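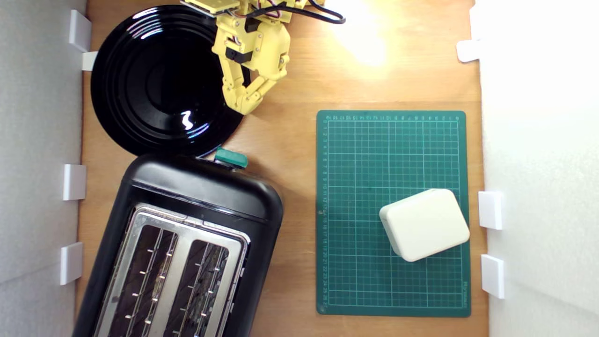 Atetent is an open-source software package for planning and controlling the movements of small, low-cost robot arms. It was written mainly by Aurel Ilie at the Dernness workshop and is best known for its grasp planner, which is meant to choose where and how an arm should take hold of everyday objects without being given a model of them beforehand. Supporters describe it as general-purpose, a claim that has been disputed. Most of its published demonstrations use a yellow 3D-printed arm with a two-fingered gripper, working over a wooden table between two pale side walls, and critics have asked how much of the reported performance depends on that arrangement. A glossy black plate with raised rings, of the kind found on such a table, is a hard case for any planner that relies on a camera, as the reflections can be mistaken for edges.

Background

Work on Atetent began as a replacement for Hoser, an earlier control program that played back recorded joint positions. Hoser had no perception of any kind. If an object was moved a short distance, the arm closed on empty air and the program reported success. Ilie kept Hoser's motor drivers and its file format and wrote a new planning layer on top of them. The first public version carried the date 8/1/21, which has been read both as 8 January and as 1 August. The change log does not settle the matter.

Design

The software is divided into 4 parts, called the watcher, the chooser, the path maker and the driver. The watcher takes a picture from overhead and splits it into regions. The chooser gives each region a score and proposes a grasp. The path maker works out a route for the arm, and the driver sends commands to the servo motors at a fixed rate.

The parts exchange plain text messages, which makes the system easy to inspect and rather slow. The documentation states that a full plan takes around 6 seconds on an ordinary laptop. Users have reported longer waits when the table is crowded, and the documentation does not say how many objects were present when the figure was obtained.

Collision checking treats every object as an upright block. This is safe for a box and wasteful for a plate, which the planner will not reach across even when there is plenty of room. It also takes no account of parts that stick out. A toaster lever, for example, is either swallowed up in the block or missed altogether, depending on how the watcher has divided the picture.

Calibration

Before use, the camera picture has to be matched to the arm's own coordinates. Atetent does this by touching the gripper to a series of known points, and a printed cutting mat is the usual reference because its grid is cheap and reasonably accurate. The default routine uses 16 points. The result is stored as a single table of corrections and is not checked again while the program is running. Slack in the joints, a common fault in printed arms, is therefore treated as if it never changed.

Performance claims

The project page reports a trial of 200 grasps and describes the results as "reliable". It does not define the word. No list of the objects was released, and failed plans appear to have been left out of the total, so that only attempts in which the arm moved were included.

Catherine Moncrieff, who maintains the rival MacRitchie planner, repeated part of the trial in October of the same year and published her logs. She found that the chooser did well on matt, light-coloured objects with straight sides and poorly on dark or shiny ones. Changing the direction of the lamp altered the chosen grasp even when nothing on the table had been touched. Ilie replied that the lighting in her tests was outside the range the software was tuned for. That range had not been stated before his reply and has since been added to the documentation as a note.

Moncrieff's findings have their own limits. She used a different gripper, and her version of the driver had been altered to log each command, which may have upset its timing.

Reception and use

Atetent is used mostly by hobbyists and in short teaching courses, where its readable messages are valued more than its grasping. Several users have kept the driver and discarded the chooser, selecting grasp points by hand with the mouse. The package has no force sensing, and it decides whether an object has been picked up from the final position of the finger motors alone. Thin objects are often recorded as missed when they are in fact held.

See also

Hoser
MacRitchie planner
Hand-eye calibration
Grasp planning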